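The first thing Viorica Coman told me when I rolled up the garage door in June was that I'd bought the wrong bolts. She was right, too! I had 10 days, a two-armed robot kit that cost me $757, and a coffee can full of hardware that fit none of it.

I'd gotten hooked at the shared shop over in Givthorpe, where a bunch of us meet on Friday nights to swap parts and complain about wiring. Viorica builds arms. I write about people who build arms, and at some point I figured I ought to try it myself (my wife has thoughts on this).

So we did it her way, which meant simulation before anything got plugged in. I modeled a bathroom-type setup, with a marble block for a counter, a toothbrush standing behind a white dish and a little bottle with a red cap. Then I spent my evenings steering the right gripper over the stone — slowly, because my first tries were wild. Getting the two arms to stay out of each other's way ate up most of a week.
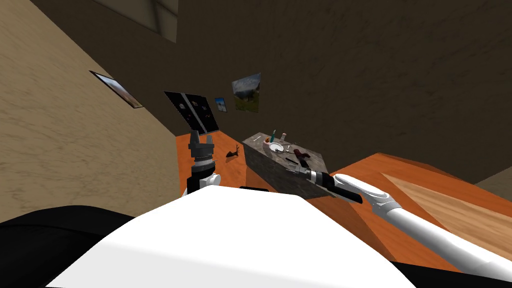
The real arms went up on the bench the next weekend. I'd spent another $587 by then, mostly on motors, and I still had to drill out 2 brackets that didn't line up. Viorica held the flashlight and kept quiet, for once. We're starting on the cable routing next.

Related
The Clako Servo, Six Months In
A Weekend at the Maldonado Tool Library
Utum: Small Shop, Big Lathe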